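# Otitley Rooms: README

Print this page | E-mail this page

Welcome! Otitley Rooms is a pack of furnished indoor environments for testing mobile robots in simulation, built by the small team at Traltthorpe. If you are working on navigation, object search or simple household fetching, and you would like your robot to practice somewhere with more going on than gray boxes on a gray plane, we made this for you (and for ourselves, because we use it every day).

**Current release:** 16 April 2025

## What you get

- 97 room layouts, joined into complete floors so that a robot can travel from one room to the next
- 228 starting tasks, each with a start pose and a goal
- 2 lighting presets, "day" and "flat"
- A viewer that plays back any run from the robot's own camera

Everything loads through Ritach, our scene server. You start it once, point your controller at it, and ask for a layout by name. It hands back color images, depth and a ground-truth pose at every step. You can turn the pose off, and please do if you are reporting localization results!

## The Carré floor

We suggest starting with Carré. It has a living and dining area with an orange floor, connected to rooms with wood floors, and it is where most of our own debugging gets done. The three views are all from Carré.

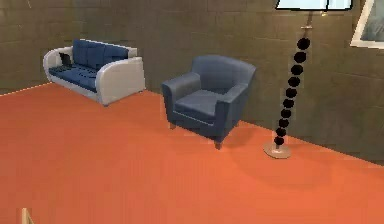
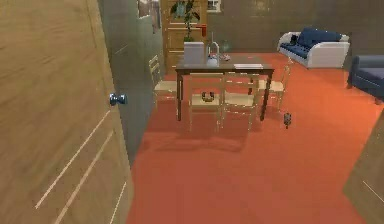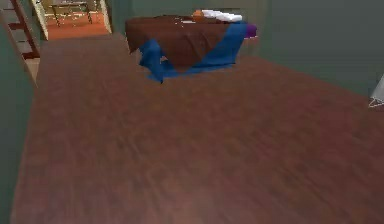

Carré ships with 2 task sets. "Reach" asks the robot to get to a named piece of furniture and stop facing it. "Find" gives it the name of a small object and no location, so it has to go and look. Reach is a nice afternoon of work for a decent planner. Find is much harder and a lot more fun, and we still get a kick out of watching a policy check one room, give up on it, and head off down the hall to try another.

## Getting started

1. Unpack the archive somewhere with plenty of disk space.
2. Start the Ritach server from the top folder.
3. Load the layout called carre_main.
4. Run the sample controller. It drives forward, turns when the depth image says something is close, and keeps a log.

The sample controller is not smart. It is short enough to read over a cup of coffee, though, and replacing it piece by piece is the best way we know to learn the interface.

## Known limits

Cloth is a fixed shape. Blankets and bedding block the robot but won't move when it touches them, so please don't use the pack to study bed making.

Some textures are low resolution and look soft up close. Feature matchers that rely on fine detail may lose track on plain walls. We rather like this as a stress test, but you should know about it before you blame your code.

Motion blur is on by default. Set blur to 0 in the config file if you want sharp images during turns.

Doors keep whatever position the layout gives them. Doors that can be pushed open are planned, and the first working version landed in our development branch in March.

## License and feedback

Free for research and teaching. For anything commercial, write to us first. Bug reports with a log and a layout name get answered fastest.

## Comments

**gridwalker:** Had the sample controller running in a few minutes, which never happens to me. Is there a way to reset the robot without reloading the whole layout?

**Otitley team:** Yes! Call reset with keep_scene set to true. It should be in the docs and we'll add it.

**pm_lab:** Find is brutal. My agent loves the dining area and refuses to leave it. Great pack, please add stairs it can fall down.

**tinwheel:** Setting blur to 0 fixed my tracking completely. Thanks for putting that in the README.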